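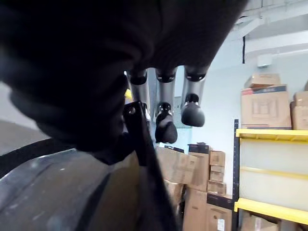
Page last changed: December 7, 2025

Prikatano opens its storage room to small shops

Prikatano is pleased to announce that its storage room is now open for small shops and home sellers who need a place for their goods. The room has pale walls, a gray floor and white beams under the ceiling, and it was prepared for this use by the local firm Plalteo.

Customers can rent one of 90 places, for a minimum of 2 months. Every place receives its own number and a simple paper list, on which the customer writes what is brought in and what is taken out. Packing paper, tape and labels are sold at the entrance.

"Many of our customers keep their boxes in the bedroom or in the hallway, and they asked us for a long time for such a room," says Nermina Todorova, manager of Prikatano. "We wanted that it stays simple. You come, you put your things in order, and you go home."

Transport to and from the room can be ordered from Proltemport. Customers who sign before the end of May get 20 percent off the first delivery. Very heavy goods should be announced to the office one day earlier.

Food, plants and liquids in open containers are not accepted.

Contact for press and visits: Nermina Todorova, Prikatano office.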